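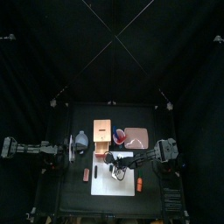
Two-arm cell with a board, marker, cables, cup and drawer box on the platform.

Search this repository Go to file Search

# Tultomau

Tultomau is a set of two-arm tabletop demonstrations and the code for one training method, which we call contact splitting. The method cuts each demonstration at the points where a gripper makes or loses contact with an object, and trains a policy on the pieces with a short overlap between them. The repository holds the data, the cut points, the training code and the rollout logs from our evaluation.

The work was done at the Luven lab in Bisden. The code started as a branch of Borkowska, our older single-arm trainer, and some module names still say so.

## What is in the data

- 3495 episodes, all teleoperated, all with two arms in view of at least one fixed camera
- 49 tasks, each with a one-sentence instruction
- joint positions and gripper widths for both arms
- cut points for every episode, from the automatic splitter
- hand-checked cut points for 500 of the episodes

Tasks cover everyday tabletop handling: taking a pen out of a holder, opening and closing a drawer, moving a marker, putting a small item in a bowl, shifting a cable out of the way. Most need only one arm to do the main work. The other arm holds still or steadies something, and it is recorded in full either way.

Objects that the task does not use are left on the table. We did this on purpose. Policies trained on cleared tables did poorly in our early tests as soon as a cup or tray was put back.

## The method

A plain imitation policy sees an episode as one long stream. Most of that stream is free motion through the air, and the few frames around a grasp carry little weight in the loss. Contact splitting changes the sampling. Each episode is cut into approach, contact and release pieces, and a training batch draws the same amount from each kind.

The splitter uses gripper width and motor current. A cut is placed where the width stops changing while the current rises, and again where the current drops. It does not use the images. This keeps it fast, and it also causes most of its mistakes (see Known problems).

Pieces overlap by a fixed number of steps, set by `overlap_steps` in the config. With no overlap the policy tends to stall at the edge of a piece, hovering over the object with the gripper open. With too much overlap the benefit of the balanced sampling goes away. The default in `configs/split_base.yaml` is the value we used for all reported runs.

## Pen removal
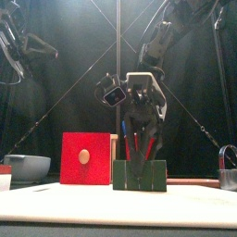

Right gripper at the pen holder, left arm raised above the table.

Pen removal is the task we looked at most closely. The pens stand close together, so there is little room for the fingers, and the part of the motion that decides the outcome is very short. A policy can follow the demonstrated path well for almost the whole episode and still close on two pens, or on the rim of the holder.

In the demonstrations, operators usually slow down just above the pens and make one or two small sideways corrections before closing. Under uniform sampling the policy mostly learned to skip those corrections. Under contact splitting it kept them. You can see the difference in the logs as a short pause in the wrist joints before the gripper width starts to fall.

The wrist camera view matters here. Removing it from the policy input hurt pen removal more than any other task, with either kind of sampling.

## Evaluation

We ran 400 rollouts on the real cell, split evenly between the plain policy and the contact-split policy. Both used the same network, the same episodes and the same number of training steps. Object positions were reset between rollouts from a printed layout, and the order of the two policies was shuffled so the operator did not know which one was running.

What we found:

- Contact splitting did better on tasks with tight grasps, such as pens and small loose items.
- It made no clear difference on drawer tasks. Both policies handled the pull well once they had the drawer.
- It did slightly worse on cable tasks. The gripper often brushes a cable without holding it, and the splitter reads some of those touches as grasps.

Per-task counts are in `results/rollouts.csv`, one row per rollout, with the operator's note on how each failure went. We suggest reading the notes before comparing totals – a dropped pen and a pen never touched both count as a failure.

## Files

`episodes/` – one folder per episode, with video, joint data and the instruction
`cuts/auto/` – splitter output
`cuts/checked/` – hand-checked cut points
`configs/` – training and splitting settings
`results/` – rollout table and logs
`tools/view_cuts.py` – plays an episode with the cut points drawn on a timeline

Train and test lists are in `episodes/lists/`. Please keep to them if you want numbers that compare with ours. Episodes recorded in one sitting share a layout, and a random split will put near copies on both sides.

## Known problems

Light touches are over-counted, most of all with cables and thin cards. Soft objects give a slow rise in current, so the cut can land late.

The table surface and lighting are not the same in all episodes. The surface is listed in each episode's `meta.json` but the lighting is not.

Arms sometimes block the fixed camera's view of the object. We left those episodes in.

Instructions were typed by the operators and have not been cleaned up. The same object may be called a cup in one episode and a mug in the next. A few instructions name a color and most do not.

All data comes from one lab. We have not tested the splitter on grippers without a current reading, and the thresholds in the config will need to be set again for other hardware.

## Changes

June: checked cut points added, overlap setting moved from the trainer to the splitter config, two duplicate episode folders removed. Cut files made before this change will not load with the current trainer. Run `tools/view_cuts.py --upgrade` on the folder first.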